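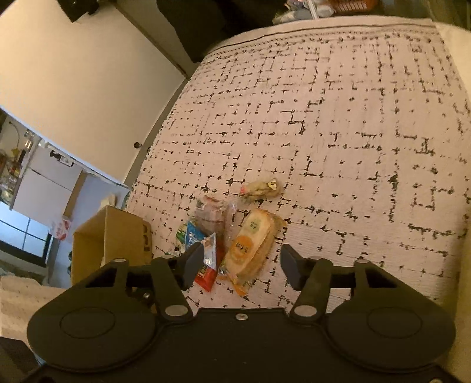
Snacks on the bed, night before the trip

6 Jan 2025

I have been meaning to write up our duck morning at Flirville for weeks now, and since the season is nearly done I figured I had better sit down with my coffee and get on with it. My old friend Sang Khúc has hunted that marsh for years, and he finally talked me into trying it without a boat, just waders and a bag of decoys on my back.

We were up at four and walking by five, which is earlier than I like to do anything (my wife will tell you). The path in from the Brolo road is flat for the first stretch and then it turns to the kind of mud that wants to keep your boots. I carried 9 decoys and Sang carried a dozen, and I can promise you I felt every one of mine by the time we reached the reeds.

If you are new to walking in, my best advice is to go see the place in daylight first. I had gone out in June to look at it, back when it was all green and buzzing with mosquitoes, and even that helped me a good deal in the dark. We set up with the wind at our backs and left a nice open pocket of water in the middle of the spread, maybe 40 yards from the far bank, so the birds had somewhere to land facing us.

Then we waited! Sang is a patient man and hardly touches his call. I am a fidgeter, and I called far too much at first, and the early mallards swung wide and kept right on going. Once I put the thing back in my coat, a small group of teal came in low over the reeds, and between us we ended the morning with 6 birds, well under our limit and plenty for supper.

Henok Asfaw, who hunts the other end of the marsh, stopped to chat on the way out and told us he does better there after a hard freeze pushes the birds off the little ponds. I would like to test that before the season closes, if my knees agree to it. Sang has already asked for the loan of my spare thermos.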